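Kimska Bowl Set: data card

Version 4, updated April 1, 2025. Maintained by Yogesh Singhal.

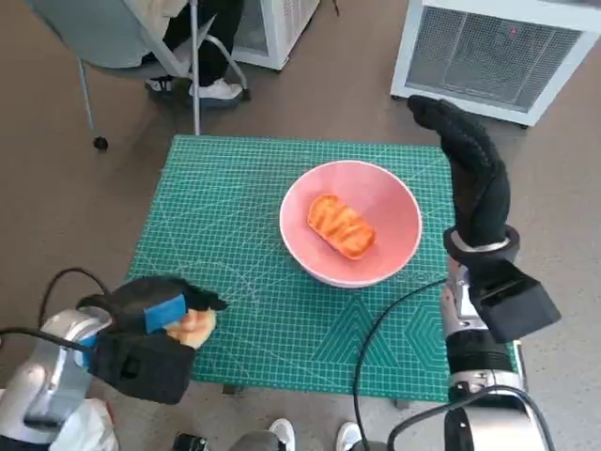 Two-arm setup at the green mat, head camera view. Orange sponge-like object in the pink bowl, smaller piece in the left glove.

What it is

Kimska Bowl Set is a collection of 1,000 teleoperated episodes of a two-armed robot moving soft objects into and out of a bowl. We recorded it at Kernham to train a policy that copies what an operator did, given the head camera and the arm readings. It covers one family of tasks in one building. If you came looking for general household skills, you won't find them in here, and I'd be suspicious of anyone who says they got them out of a set this size.

What an episode holds

color video from the head camera
joint positions for both arms
finger commands for both hands
a one-line text instruction
a success flag, set by the operator

There is no depth and no touch sensing. The second omission matters more than it may seem. Soft things squash, and from the head view a firm grip and a weak one can look the same until the arm lifts. A model trained on this has to guess at force from finger commands, and the commands tell you what was asked for, which may differ from what the fingers reached.

How it was collected

The operator drives both arms. Between episodes someone resets the objects by hand, following a printed card that gives a start position on the mat grid. The cards were added in version 2. Before that, resets were done by eye, and people put the bowl in nearly the same spot every time without meaning to. Those early episodes are still in the set, marked reset_by_eye. Leave them out if you care about position variety.

Recording began in January. Operators were told to work at a normal pace and to keep a failed attempt in the file. Not everyone did the second part. I found gaps in the episode numbers that line up with bad grasps – so treat any failure rate you compute from this set as too low.

Splits

The training split has 800 episodes and the test split has 200. The test split was drawn at random from the same sessions, so it shares objects, lighting and operators with the training data. A good score on it means the model can repeat what it has seen. We keep a random split because earlier users asked for one. A split by operator is provided in splits/by_operator, and I would report that number first.

Results so far, and how much to trust them

Uniyal, our baseline policy, does well on the random split and clearly worse on the operator split. We also ran 11 live trials on the robot after training. Eleven trials is too few to say much, and the same person who set the objects out also judged the outcomes. I have left the success rate off this card for that reason. The raw trial logs are in the live folder if you want to read them for yourself.

A claim has been going around internally that pretraining on the Zuron set and then tuning on Kimska "solves" soft grasping. I've looked at the logs behind it. The objects in those runs were all ones the model had already seen, and the bowl never moved. Maybe the claim holds up with new objects. Somebody should run that before putting it on a slide.

Known problems

Success flags: the operator sets these at the end of the episode, and operators disagree about dropped-and-recovered pieces. Some flagged both outcomes as a success, some didn't. We have not gone back to fix it.

Background: the room is left as it is during recording. Furniture, appliances and people's feet can show up at the sides of the head view. Check that your model isn't using them – masking the area outside the mat at test time is a cheap first check.

Mat grid: the printed lines give a model an easy position cue. Expect trouble on a plain surface. We have no data on how much trouble.

Instructions: the text lines are short and repetitive. Language results from this set should not be taken seriously.

Timing: the video and arm readings use separate clocks. Version 4 corrects the offset per session. Versions 1 through 3 do not, so please stop using them.

Use

Fine for comparing imitation methods with each other, testing a data loader, or adding to a larger mix. Don't use it to support a safety claim or to argue that a robot is ready to work around people.

Corrections go to Yogesh Singhal. Include the episode number and the version you downloaded.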